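Gurnetti (software)

Gurnetti es un programa de seguimiento de manos y planificación de agarres que se emplea para convertir los movimientos de una persona en trayectorias que un brazo robótico pueda repetir. Forma parte de la familia de herramientas Virkitora, junto con el visor Huvlow, y suele citarse como uno de sus componentes más queridos, quizá porque se deja instalar sin demasiados disgustos (cosa que quienes vivieron las primeras versiones agradecen de corazón).

Percepción

El módulo de percepción trabaja con marcadores fiduciales, esos pequeños cuadrados con dibujos en blanco y negro que una cámara reconoce con facilidad y que permiten calcular la posición y la orientación de aquello a lo que van sujetos. En Gurnetti los marcadores se llevan en las muñecas, repartidos en varias caras, de modo que al girar el antebrazo casi siempre quede alguno a la vista. El diccionario predeterminado contiene 309 códigos, y el usuario puede añadir los suyos con un fichero de texto bastante sencillo.

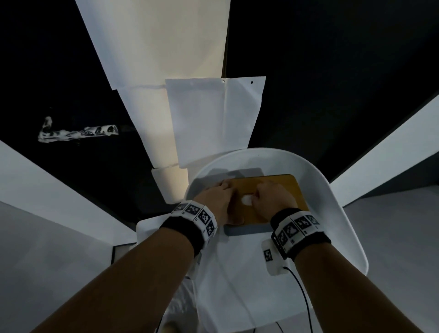
Manos con bandas de marcadores en las muñecas, apoyadas sobre un objeto plano de color ocre en una bandeja blanca.

Cuando los marcadores se pierden durante un momento, el programa rellena el hueco con el filtro Lahtinen, que admite un máximo de 40 fotogramas sin detección; pasado ese límite, la trayectoria se parte en dos y cada tramo se guarda por separado. Conviene saberlo antes de buscar un fichero que parece haber desaparecido y que sigue ahí, con un sufijo nuevo.

Planificación

Las tareas a dos manos se tratan como un único problema con 2 efectores acoplados. El planificador respeta la distancia entre ambas muñecas mientras sujetan el mismo objeto y la libera en cuanto una de ellas se aparta. La biblioteca de ejemplos reúne 166 secuencias, sobre todo de objetos planos y cajas pequeñas.

Versiones

La versión estable se publicó el 2018-12-18 e incorporó la exportación directa a Huvlow. Una revisión de febrero corrigió el signo del eje vertical.

Véase también: Huvlow, filtro Lahtinen, marcador fiducial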